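Drurholm Folding Lectern, Council Model

Sold by Urnent Public Meeting Supply
Item 658
In stock, ships from the Godby warehouse

Every elected official will, sooner or later, be asked to say a few words in a parking lot. The Council Model was made for that parking lot. It opens in one motion, stands level on gravel, and holds a speech of up to 80 pages, though we would ask you to think of the people standing.

The top is slanted enough to read from and has a raised lip along the bottom, so your remarks on the drainage bond stay put when the wind gets up. A shelf underneath takes a water bottle, a spare copy of the remarks, and the phone you promised your staff you wouldn't look at. The front panel is blank and accepts any seal or campaign sign with the hook strips supplied. Changing parties takes under a minute. The panel, we mean.

Height adjusts from school board to state senate. At its lowest setting it suits a seated speaker or a student council president, and at its highest it will hide most of a nervous challenger. The whole thing weighs 37 pounds in its carry bag, wheels included. Your driver can lift it. Your chief of staff will say she can. 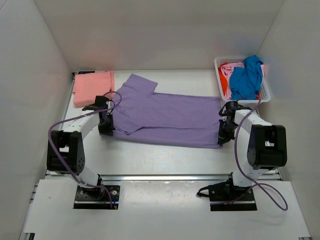 Lavender-purple T-shirt, laid flat.

Campaign shirts, yard signs and table covers are listed on their own pages and can go in the same shipment as a lectern. Orders placed before noon usually leave the same day, except in October, when everybody remembers at once that there is an election.

What comes in the box
Lectern, assembled
Carry bag with wheels
2 hook strips for the front panel
Clip-on reading light (batteries not included, as is traditional)
Instruction sheet, one side

Options
Microphone clamp, fits most goosenecks
Weighted base for outdoor use
Rain cover, clear
Abernathy gavel block, maple, for those who expect to need it

Finish
Gray, navy or walnut. We dropped red after a long primary season and have not missed it.

Care
Wipe with a damp cloth. Coffee rings come off if you get to them the same day. Do not pound on the top with a shoe. The hinge is rated for ordinary emphasis.

Returns
Unused lecterns may be returned within 80 days. Losing the election does not make a lectern unused. Recounts extend the return period until the result is certified, and yes, we have been asked.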